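청바지는 왜 파란색일까?

옷장을 열어 보면 청바지가 한 벌쯤은 있을 거예요. 바지에는 여러 가지 색이 있는데, 청바지는 왜 대부분 파란색일까요? 그 답은 실을 물들이는 방법에 있어요.

인디고라는 물감

청바지의 파란색은 '인디고'라는 염료에서 나와요. 염료는 실이나 천에 색을 들이는 물질이에요. 우리말로는 '쪽'이라고 부르는 식물이 있는데, 이 식물의 잎에서도 인디고를 얻을 수 있어요. 우리 조상들도 쪽으로 옷감을 파랗게 물들였어요. 그래서 나온 말이 '쪽빛'이에요.

쪽잎은 초록색이에요. 잎을 물에 담가 두면 잎 속에 있던 성분이 물에 녹아 나와요. 이 성분이 공기 속의 산소와 만나면 파란 인디고로 바뀌어요.

옛날에는 인디고를 식물에서만 얻었기 때문에 값이 비쌌어요. 19세기 말부터는 공장에서 인디고를 만들어 팔기 시작했어요. 요즘 청바지에 쓰는 인디고는 거의 다 공장에서 만든 것이에요.

실을 물들이는 순서

인디고는 물에 잘 녹지 않아요. 그래서 먼저 다른 약품을 넣어 물에 녹는 상태로 바꾸어요. 이때 염료 물은 파란색이 아니라 누르스름한 초록색이에요.

이 물에 하얀 면실을 담갔다가 꺼내요. 막 꺼낸 실도 초록빛을 띠어요. 그런데 공기 중에 두면 실이 점점 파랗게 변해요. 산소를 만나 인디고가 다시 파란색으로 돌아오는 거예요.

한 번만 담그면 색이 연해요. 진한 색을 내려면 담갔다 꺼내는 일을 여러 번 되풀이해요. 염색 공방을 하는 에이리니 페트리디스 선생님은 진한 남색 실을 만들 때 같은 실을 14번 담근다고 해요. 연한 하늘색은 2번이면 된다고 해요.

겉은 파랗고 속은 하얀 실

인디고는 실 속까지 깊이 스며들지 않고 겉에 달라붙어요. 물들인 실을 잘라서 돋보기로 보면 가운데가 하얗게 남아 있는 경우가 많아요.

청바지를 오래 입으면 무릎이나 주머니 둘레의 색이 먼저 옅어져요. 자주 쓸리는 곳에서 겉의 파란색이 떨어져 나가고 속의 하얀 부분이 드러나기 때문이에요.

천을 짜는 방법

청바지를 만드는 천을 '데님'이라고 해요. 천은 세로로 놓인 날실과 가로로 지나가는 씨실을 엮어서 짜요. 데님은 보통 날실만 파랗게 물들이고 씨실은 하얀 그대로 써요. 날실이 겉으로 많이 나오게 짜기 때문에 바깥쪽은 파랗고 안쪽은 희끗희끗해요. 바짓단을 접어 올리면 안쪽 색이 다른 것을 볼 수 있어요.

데님의 겉을 가까이에서 보면 비스듬한 줄무늬가 있어요. 이렇게 짜는 방법을 '능직'이라고 해요. 능직으로 짠 데님은 튼튼해서 일할 때 입는 옷에 많이 쓰였어요.
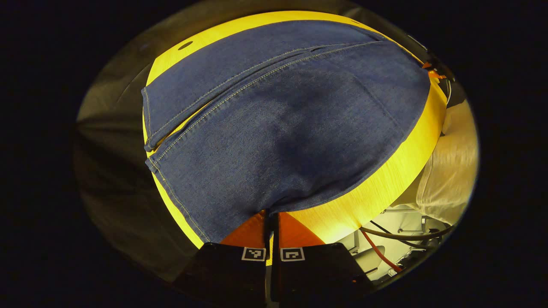 짙은 파란색 데님 바지

색을 오래 지키려면

새 청바지는 빨 때 파란 물이 빠질 수 있어요. 처음 몇 번은 흰옷과 따로 빨아야 해요. 바지를 뒤집어서 찬물에 빨면 겉이 덜 쓸려서 색이 천천히 빠져요. 말릴 때도 뒤집어서 그늘에 널어요.

낱말 풀이

염료: 실이나 천을 물들이는 물질
날실: 천을 짤 때 세로로 놓는 실
씨실: 천을 짤 때 가로로 지나가는 실
능직: 비스듬한 줄무늬가 생기게 천을 짜는 방법

집에서 해 보기

입지 않는 청바지의 바짓단에서 실을 한 올씩 뽑아 보세요. 파란 실과 하얀 실을 나누어 종이에 붙이고, 어느 쪽이 날실인지 적어 보세요. 가위를 쓸 때는 어른과 함께 하세요.

글: 죠티 바트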